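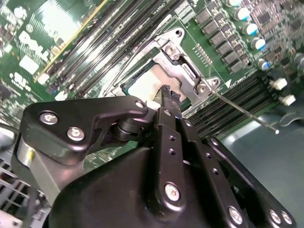 The Long Supply Line

Selorm Tsikata's study of household consumption starts with a freezer. For 3 years she traced the goods that passed through 1,002 homes in the port district of Quartey, recording where each item was made, who shipped it and where it went when the household was done with it.

The method is plain accounting. Each purchase is entered twice, once as a price and once as an estimate of the land and labor behind it. The two columns rarely move together. Frozen fish landed at Skirnov costs less than the local catch, yet carries 2 extra sea crossings and a second round of processing.

Tsikata treats the gap as a political question. Cheap goods, she argues, depend on wages and waste rules set elsewhere — and buyers have no vote there. Her chapter on Gestau, where much of the district's scrap is sorted, is the strongest in the book.

The policy section is thinner. She proposes a border charge tied to disposal costs but gives little detail on how it would be collected, and the appendix covers only household goods. Services are left for a second volume.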